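3.2. Muestra y fichas

Partimos de 2000 fichas de pacientes adultos de las clínicas Mekus en Drukville, todas con una limpieza hecha y una revisión de mantenimiento recomendada en la misma visita. Criterio de entrada sencillo: que el higienista hubiese dejado escrito un intervalo de vuelta. Si ponía "cuando pueda" o el campo iba vacío, fuera. También fuera los pacientes en mitad de un tratamiento de ortodoncia, porque esos vuelven igual, con aviso o sin él, y nos inflaban la asistencia.

Después de depurar quedaron 1068 fichas utilizables. Es mucha pérdida, lo sabemos. La mayor parte viene del campo de intervalo, que en el programa antiguo era texto libre (máximo 2000 caracteres, y hay quien los usó todos para otra cosa: alergias, el nombre del perro, la discusión sobre un presupuesto). El resto son duplicados y teléfonos que ya no existen.

No hubo aleatorización por paciente. Se asignó por gabinete: unos mandaban el recordatorio corto de siempre y otros el mensaje ampliado, que nombra el motivo de la revisión (encías, sarro, control de una bolsa ya medida) y propone una hora concreta. La asignación por gabinete tiene el problema conocido, que el efecto del mensaje se mezcla con el del profesional. Se corrige en parte en el modelo, ver 3.4.

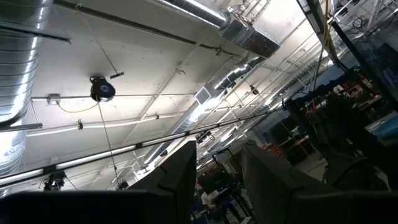
Kenneth Yap, al leer el primer borrador, señaló que un paciente con periodontitis tratada y otro que solo viene a limpiarse no abandonan por lo mismo, y que juntarlos en una única tasa de asistencia esconde justo lo que interesa. El primero suele dejar de venir por cansancio o por dinero; el segundo porque no le duele nada. Pidió además que no llamáramos "incumplidor" a quien pospone y acaba viniendo un mes tarde.

De acuerdo en las dos cosas. Los resultados van separados por historia periodontal y se usa "revisión diferida" para el que llega fuera de plazo pero llega. El término "incumplimiento" queda reservado a la ausencia sin aviso y sin nueva cita. En versiones previas del texto no era asi y puede quedar algún resto en las tablas suplementarias.

3.3. Mensajes y registro

El envío se hizo con Gretix, que ya estaba instalado y que recepción conocía. Un mensaje por paciente y revisión, sin segundo intento automático. Si el paciente contestaba, contestaba una persona. Esto último importa más de lo que parece: en dos gabinetes recepción empezó a llamar por teléfono a los que no respondían, por iniciativa propia, y hubo que apartar esas semanas. Datos guardados, no analizados aquí.

El texto ampliado se redactó tres veces. La primera versión sonaba a amenaza (pérdida ósea en la segunda línea). La segunda a publicidad. La definitiva dice qué se revisó la última vez, qué toca mirar ahora y a qué hora hay hueco. Nada de fotos de dientes ni de antes y después. Lenguaje llano, tuteo no – la mayoría de los pacientes mayores lo prefiere así y los jóvenes no se quejan.

Variables que se recogieron: fecha prevista, fecha real, motivo de anulación si lo había, sangrado al sondaje en la visita anterior, tabaco sí o no, forma de pago. El sangrado se apuntó por sextantes y no por diente, decisión práctica. Quien quiera comparar con series hechas por diente tendrá que ir con cuidado.

Al final de la revisión se pasó el cuestionario Ellery de percepción del riesgo, versión breve, en papel y en la sala de espera. Se rellenaba sin ayuda. Faltan respuestas sobre todo en la pregunta del coste, la gente la salta. No imputamos nada ahí.

Figura 1. Mesa de trabajo de superficie verde con borde de madera clara, vista desde arriba.
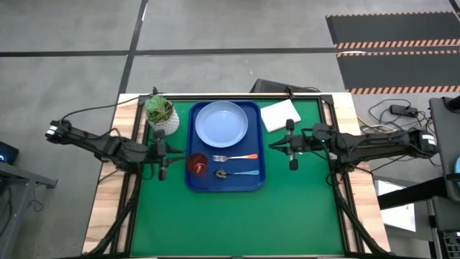 3.4. Análisis

Regresión logística con efecto aleatorio de gabinete. Variable principal: acudir dentro del plazo escrito por el higienista, con un margen de un mes. Secundaria: acudir en cualquier momento antes del cierre. Ajuste por edad, tabaco, historia periodontal y forma de pago. Nada más; se probó a meter la distancia al domicilio pero las direcciones estaban mal en demasiadas fichas.

El análisis por subgrupos (con y sin periodontitis tratada) no estaba en el plan inicial, entró a raíz del comentario citado en 3.2. Se presenta como exploratorio. Quien lea los intervalos de confianza del grupo pequeño verá que son anchos, no conviene sacar de ahí una recomendación clínica.

Las revisiones previstas para March se trataron aparte en el modelo (marzo, perdón, el programa exporta los meses en inglés y en la tabla 2 se quedó así). Un gabinete cerró por obras esos días y trasladó citas en bloque. Contarlas como diferidas era injusto con los pacientes. Contarlas como cumplidas, tampoco. Se repitió todo sin ellas y el sentido del efecto se mantine.

Base cerrada el 08/12/2024. Lo que llegó después no entra, aunque sabemos de pacientes que volvieron más tarde.

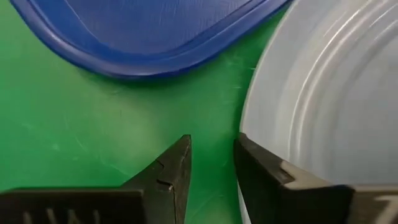

3.5. Limitaciones del diseño

Varias. La asignación por gabinete, ya dicha. El campo de texto libre, que deja fuera a los pacientes de los profesionales que peor escriben, y esos quizá también explican peor en el sillón. Posible sesgo a favor nuestro.

No se midió si el mensaje se leía. Gretix marca "entregado" y poco más. Tampoco sabemos quién se fue a otra clínica: en Drukville hay unas cuantas y cambiar es fácil, así que parte del abandono puede ser mudanza y no desatención de la boca.

Por último, el dolor. No preguntamos si el paciente tenía molestias entre visitas y debimos hacerlo. Alguien que acude con la encía inflamada viene por la encía, con recordatorio o sin él. Para la segunda fase la pregunta ya está incluida en la hoja de recepción, junto al teléfono.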